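The patience of a robot picker
An open day at Galico, where the talk was faster than the arm 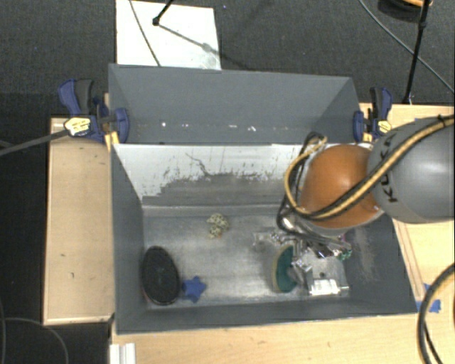 STILLIER, January 7, 2020

The brochure for Castellanos, the picking system Galico has been promising since November, says it can handle "almost anything a warehouse can throw at it". At the open day, the warehouse had thrown it something like a sponge, a little blue star and not much else. The bin was scuffed grey and held to the bench by clamps, with blue tape on the wood beside it. The arm was an orange and grey KUKA, and all the clever parts, we were told, were in the software.

I asked how many items it had been tried on. The answer was 297, a figure that came with a slide. I asked how many of those had been lying on top of one another, as they do in any real tote I have seen, and was offered coffee.

Visitors got 10 minutes each at the rail. In mine the arm made two picks and thought for a long while between them. Both were good, clean picks. A packer from Fikel, standing next to me, said she would have cleared the bin and gone for lunch.

Galico's reply is that people get tired and arms do not. Fair enough, but two engineers stood by the bench all morning and they looked tired to me. Who pays for them once the thing is sold? The price list left them out. It also left out the price, which is available on request. I have requested it.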